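Standards Diary: February

Friday, morning

The working draft of the household handling guidance came back from Brirkgate shortly before nine o'clock, with comments from two reviewers and a covering note from Eckhard Weidemann. His note was courteous and ran to a single page. He accepts the structure of the document, asks for a clearer statement of who may stop a recording, and objects to the word "reasonable" wherever it appears in Section 4. I have some sympathy with the last point. We used the word when we could not agree on another, and a reader in the field is entitled to something firmer.

I spent the first hour entering his remarks in the register. The register now stands at 178 items since the first draft was circulated, of which the greater part are closed. Those remaining are mostly small, but a few touch matters of principle, and I have marked them for the meeting with Monis next week.

Section 4 concerns the preparation of a home before demonstrations are recorded with hand-held grippers. The present wording asks the operator to "establish a reasonable working area". Finn Kohlhase has proposed that this be replaced by three separate duties: to agree the working surface with the householder, to agree which objects may be handled, and to leave all other belongings where they are. I find this much better. It also removes an old difficulty with operators who tidied a room before starting, which caused two complaints at Voyle last year and gave us recordings of rooms that no family would recognise as their own.

Sándor Rácz telephoned at half past ten to argue the other side. He does not dispute the courtesy owed to the householder, but he believes that a stricter rule on tidying will lead operators to work with obstructions close at hand. Stools and small chairs near a table are his chief concern. The operator's attention is on the tool and the objects, and a step backwards is easily taken without looking. We agreed that the clause should allow floor items to be moved with the householder's consent, provided that they are put back at the end of the session. I drafted this while he was still on the line and read it to him twice. He asked for "shall" in place of "should" and I have let him have it.

Friday, afternoon

The whole of the afternoon was given to Annex C, which covers the cutlery task. Annex C has been the most argued-over part of the document, and it is also the part that operators will read most closely, as it will be printed separately and carried to sessions. It sets out how loose utensils are to be laid down, picked up one at a time and placed in an upright holder.

Anitha Sundaram had asked that the annex should no longer prescribe a fixed arrangement. The earlier text required utensils to be laid side by side with their handles towards the operator. Her objection, with which I now agree, is that a household does not put its cutlery down in that way, and that a system taught only on tidy rows has been taught very little. The revised clause asks for a mixed pile in which some pieces cross over others. It also asks that the pile should contain more than one material or shape wherever the household owns them.

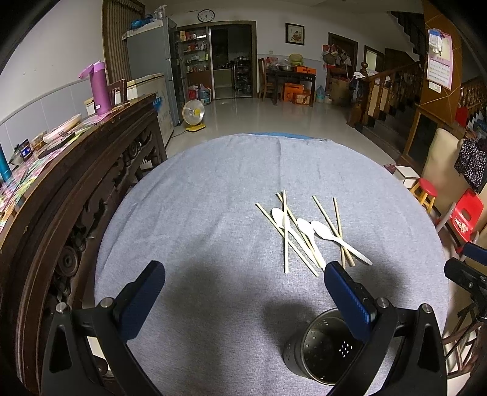 Emil Leitner
Secretary to the Household Handling Working Group, Waltotness

With the pile of white plastic spoons and pale wooden chopsticks before me as a reference, I went through the annex clause by clause. The first question was the cloth. Our draft said that the work surface "should be bare", a phrase carried over from the bench procedure, where it had a purpose. A gripper finger closing on a thin chopstick may catch a tablecloth and pull it, and Finn had wanted the bare surface kept for that reason. I do not think the rule can stand. Many homes keep their tables covered, and a guest does not ask for the cloth to be taken away. The clause now permits a fixed or well-lying cloth and requires the operator to stop, smooth it and begin the attempt afresh if it is dragged. The dragged attempt is to be kept and labelled, and on no account deleted.

The second question was the holder. In the reference arrangement it is a dark metal cylinder with its open top upwards, set at the near side of the table with the utensils beyond it. Sándor would like its position to be fixed by measurement. Anitha would like it to be free. I have written that the holder shall stand upright on the agreed surface, within comfortable reach, and that its position shall be changed between groups of attempts. This will please neither of them entirely, but both can work to it. I have added that a light holder may be steadied by hand between attempts and never during one.

The third question took longest. Clause C.7 deals with the background, and it is here that the guidance meets the privacy code. A hand-held tool with a camera sees a good deal more than the table. In an ordinary downstairs room it may take in a calendar on the wall, labels on jars, a framed picture, a garment over a chair and open doorways to other rooms. None of these is improper in itself. The difficulty is that a householder who has consented to "filming at the table" may not have understood how far the view extends.

I have therefore proposed the following wording, which I copy here so that I have it to hand:

"Before the first attempt, the operator shall show the householder the full view from the tool at the working position. The householder may ask for any item to be covered, turned or removed, and need not give a reason. The operator shall not begin until the householder has confirmed that the view is acceptable. Where the operator changes position in such a way that a new part of the room comes into view, the confirmation shall be sought again."

Eckhard will say that the last sentence is burdensome. It is. I should prefer to keep it all the same, at least until the Voyle sites have worked under it for a season and can tell us what it costs them in time.

A related point came up that I had not expected. The draft asks for written calendars and notes to be covered as a matter of course. Anitha pointed out by message that covering things without being asked is also a liberty, and that some of our operators have taken down a family's papers with the best of intentions. The duty to cover now rests on the householder's request, with one exception for documents that show names, addresses or medical matters in a readable form. For those, the operator is to raise the question first.

Towards four o'clock I turned to the count of attempts. The annex asks for 200 attempts in each household, divided into groups, with a rest of at least 5 minutes between one group and the next. Finn reports that operators treat the rest as optional when they are behind. He has suggested that the log should record the time at which each group starts, so that a missing rest can be seen at review. I have accepted this. The tool is not heavy, but the wrist is held at an angle for long periods, and we have no business writing a standard for machines that neglects the person holding the handle.

Children were the last item. The guidance has always said that children shall not be recorded, and that much is settled. It has been silent on children's furniture and belongings, and an operator at Monis asked us in writing whether a small chair by the table had to be taken away. My view is that it need not be removed on grounds of privacy, unless it bears a name or photograph. It may have to be moved on grounds of safety, under the clause agreed with Sándor this morning. I have drafted a short reply to that effect and will send it when Anitha has read it - she has more experience than I have of how such answers are received.

Annex C went to the working group at a quarter past five as draft 9. Comments are requested on C.7 in particular. I have asked members to send replacement wording with any objection, as we have had several rounds in which a clause was struck out and nothing was offered in its place.

Still to be done: the definition of "attempt" in Section 2, which does not match the one used in the annex; the numbering of the forms; and a reply to Eckhard on "reasonable", which now survives in one place only, in the paragraph on travelling time. I intend to leave it there and see whether he objects.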